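Chapter 4
Household Water: Where It Comes From and Where It Goes

In this chapter you will learn
how water reaches a town from its catchment
what happens at a treatment plant
why demand changes through the day and the year
how used water is returned to rivers and the sea

Key terms: catchment, reservoir, aquifer, turbidity, head, main, greywater

4.1 Turning on the tap

Most people who live in a town give little thought to their water supply until it stops. In March a main burst under the shopping street in Stodness, and over 73 households were without water until the evening. People filled buckets at a tanker parked outside the library. The school sent its younger classes home at lunch. By the next morning the pipe had been repaired, the street was open again and the talk had moved on to the traffic.

The burst pipe was a small part of a large system. Rain falls on the hills behind the town and runs into the Trarnen River. A weir holds some of it back, and a pipeline carries it to a storage reservoir. From there it flows to the treatment plant at Falex, then to a covered tank on the ridge, and at last downhill through the mains to each street. Very little pumping is needed on this last stage, as the tank stands well above the houses. Engineers call this difference in height the head. The greater the head, the higher the pressure at the tap.

Not every town is so well placed. On flat country the water may have to be pumped the whole way, or drawn from an aquifer, a layer of rock or sand that holds water underground. Bore water of this kind is often hard. It leaves a white scale in kettles and makes soap slow to lather.

4.2 Who uses it, and when

Demand for water rises and falls. It climbs early in the morning, when people shower and make breakfast, drops during the middle of the day, and climbs again at about the time the evening meal is cooked. In summer there is garden watering as well. The tank on the ridge fills overnight and empties through the day, so the treatment plant can run at a steady rate.

The hydrologist Muchen Liang studied the Trarnen supply for 6 years and compared the colour and turbidity of the river water before and after heavy rain. Turbidity is a measure of cloudiness. Her records showed that the river took 4 days to clear after a large storm - longer if the upper paddocks had been grazed bare. The plant operators now draw on the reservoir during this period and leave the river intake closed. We will return to her graphs in section 4.5.

Before you read on, find out the name of the catchment that supplies your own home. Your water bill or the local council should be able to tell you. If your household relies on a rainwater tank, note its capacity in litres and the area of roof that drains into it. You will need both numbers for the first activity.
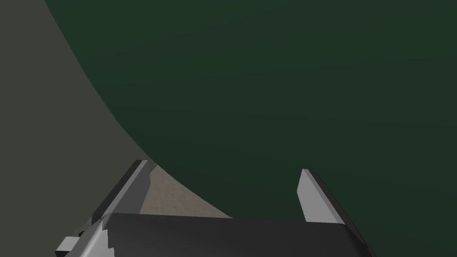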